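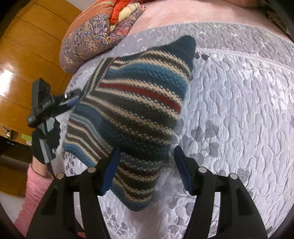
Knits come off the hooks at my house in May and go into storage until it gets cold again, and every year I have to relearn how to fold the thick ones. The thin cardigans are easy. It's the chunky striped stuff that fights back, because the yarn is so springy it wants to open up the second you let go of it.

I do all of this on the bed. A table is too slippery and the wool slides around, but a bedspread with a bit of texture to it holds a sweater in place while you mess with the sleeves. Clear off the pillows first, you'll want the space. And shake everything out before it goes down (I shake mine out the back door, the neighbors are used to it).

Before any folding, I check each piece over. Cuffs, elbows, underarms, neckline. I hold them up to the window and look for thin spots, then I run my hand down the inside, where loose ends like to work free. A loose end gets pulled through to the wrong side with a crochet hook. Don't snip it! I snipped one on a pair of mittens years ago and the whole thumb went.

Then the wash, if it needs one. Anything I've worn against my skin gets washed before storage, no exceptions, and anything that only went over a shirt gets an airing and that's it. I wash wool in the bathtub with cool water and a little bit of wool soap, roll it up in a towel, kneel on the towel, and lay it flat. Give it longer to dry than you think. Ribbing stays damp for ages after the rest feels fine, and a damp sweater in a closed box smells like a pond by fall.

So, the folding. Lay it face down with the arms straight out. Fold one side in toward the middle, then bring the sleeve down along the body so it lies flat, and do the same on the other side. Now smooth it with your forearm instead of your hands — you get the air out in one go. Fold the bottom up to the neck, 2 layers of body and no more than that. If you fold a chunky knit in thirds it makes a sort of brick that won't sit flat, and whatever you put on top will slide off it.

Stripes help you out a lot, by the way. If the stripes on the sleeve run alongside the edge of your fold, you're straight. If they're wandering off at an angle, pull it back out and start over, because that's how you end up with a crease across the front that takes half the winter to drop out. Plain sweaters give you nothing to go by and I'm always a bit crooked with those.
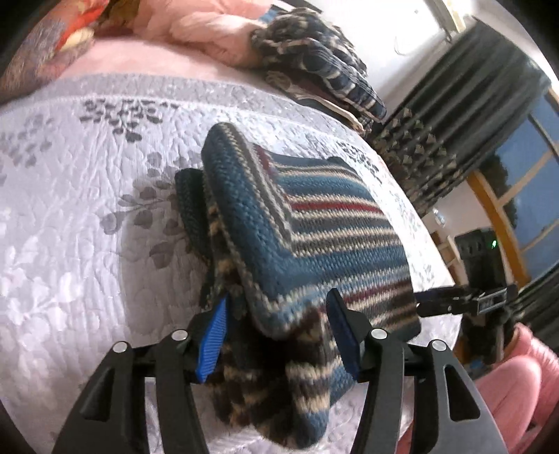

Marguerite-style rolling is the only way, according to one reader who left me a comment on last year's version of this page: "I roll all my heavy sweaters and stand them on end in a deep drawer. I can see every one of them and nothing gets squashed at the bottom. Folding made lumps at the shoulders on mine."

I did try it after that. Rolling works great for hats, scarves and socks, and I've switched over for all of those. For big sweaters I went back to folding, mostly on account of my boxes being wide and shallow. If you've got the deep drawers, go ahead and roll, just keep it loose.

My boxes are the Zullby ones with the lift-off lid. Heaviest knits on the bottom, light ones on top, and I stop when the lid sits down by itself. If I have to lean on it, something comes out. A cotton pillowcase over the top layer keeps the dust off, and I tuck in a cedar block that I've gone over with sandpaper to wake up the smell. Moths don't care how nice your box is, so wipe the inside down with a dry cloth before you fill it and vacuum the shelf it's going on.

One last thing, labels. I write what's inside on masking tape and stick it on the short end, the end that faces out from the shelf. I used to put it on the lid, and then I'd stack another box on top and have to lift the whole pile down in October looking for one hat.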